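Clurcombe Community Boards > Home & Family > Clutter, Sorting and Storage

Topic: Do you sort the building bricks or just live with the bin?

gravelpit_dad
Posted 20 February 2020

My sister-in-law is moving to a smaller place and has handed down her kids' entire brick collection to ours. It came in two storage tubs and a pillowcase. She wrote 4,000 on the lid of one tub, which I took for a piece count until my wife suggested it might be a threat.

Before any of it goes into the playroom I need a system, and I'd like to hear from people who've lived with one longer than a weekend. Color? Shape? Set? One giant bin and earplugs? Kids are 5 and 8. The 8-year-old follows instructions to the letter. The 5-year-old builds what he calls "garages" and they are all walls.

moss_and_mortar
By shape. Always by shape. Your eye can pick a red piece out of a drawer of mixed colors in a second, but try finding one tiny black hinge in a drawer of black everything. We went by color for a year because it looked nice on the shelf. It did look nice on the shelf. My daughter stopped building.

tallulahbend
Disagree with moss, at least for a 5-year-old. Little kids think in color. Mine asks for "the green ones" and has never once asked for a two-by-four with a slope. Color sorting is also the only kind they can help clean up without a lecture.

moss_and_mortar
Mine could put plates with plates at four. You show them once.

tallulahbend
Mine ate a plate at four.

gravelpit_dad
OK so far I have one vote for shape, one for color and one medical history.

quillfeather
Former preschool aide here, now just a parent with opinions. Please think about the sorting as something they get to do, separate from the storage. Dump a cupful on a table and let the 5-year-old make whatever piles he likes. He may do color on Monday and "pointy" the next day. I had a boy who sorted by which ones were friends. The piles get swept back into the bin at the end and no harm done.

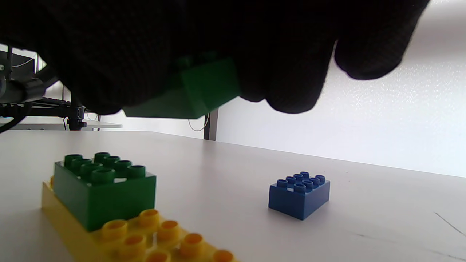
The mistake I saw over and over was a grown-up standing there fixing the piles. Once they figure out there's a right answer and you're holding it, they wander off to the play kitchen. So whichever way you store them, keep your hands in your pockets for that part.

For storage itself I'd go with shallow bins. Anything deeper than a child's forearm is a bin that gets tipped over.

Heloísa Furtado
Shallow is right! We had the deep Stokorden tubs with the snap lids (a gift, so I had to love them) and every single morning started with that sound, the big crash, and then he'd play with the eleven pieces that landed nearest his knee and leave the rest for me. Now we use under-bed drawers, the flat kind on wheels, and he just rolls one out and pushes things around with his hand like he's panning for gold. I'm not saying it's quiet. It's a different noise, more like surf.

We don't sort at all, by the way. My husband sorted once. It took him most of March and he talks about it the way other men talk about the service.

moss_and_mortar
If you don't sort at all, how does anyone build a set from the instructions?

Heloísa Furtado
They don't, haha. The castle we gave him for his birthday was a castle for one afternoon.

brindlecarp
I'm going to be the unpopular one. Keep the sets together. Zip bag, instructions folded inside, set name on the bag in marker. I have every set I owned as a kid and can rebuild any of them tonight if called upon.

tallulahbend
Are you often called upon?

brindlecarp
Not as yet.

Simone Fagundes
I run the Saturday build table at the Ititska branch library, so for what it's worth this is what has survived contact with children. Big bricks in one tub, any color. Flat pieces in another. Wheels and axles in a coffee can, because wheels are the only thing anyone fights over. Doors, windows, people and everything strange in a tackle box that I keep by me.

Four containers. We tried twelve and by closing time we had one, spread over a rug.

Washing, if they came out of somebody's basement: mesh laundry bag, lukewarm water, a little dish soap, then spread them on towels overnight. Don't put them in the dryer. A lady at our table did and brought us the result, and it's on my desk now holding down the sign-up sheets.

quillfeather
The wheels thing is so true. I have seen friendships end over an axle.

brindlecarp
Four containers is no system, that's a shrug with lids.

Simone Fagundes
It's a shrug that takes me five minutes to clean up, brindle.

moss_and_mortar
I'd accept Simone's version as a starter. It's basically shape sorting.

tallulahbend
I'd accept it too, on the grounds that he can still pick out the green ones.

gravelpit_dad
Update. Washed the lot in the bathtub over two nights. Besides bricks, the pillowcase held a key, three crayons, a dog biscuit and a tooth, which my sister-in-law says she would like back.

Went with Simone's four plus one bag for the space set, because the 8-year-old read this thread over my shoulder and sided with brindlecarp. I got the flat drawers from that Fourie warehouse place out past the car wash, 30 inches long, and they fit under the bed with the wheels off. So they don't roll. They drag.

The younger one looked over the finished setup, tipped the flat pieces in with the big ones, and built a garage.

brindlecarp
Tell the 8-year-old to use the thick marker. The thin stuff rubs off the bag.

Heloísa Furtado
Wait, whose tooth??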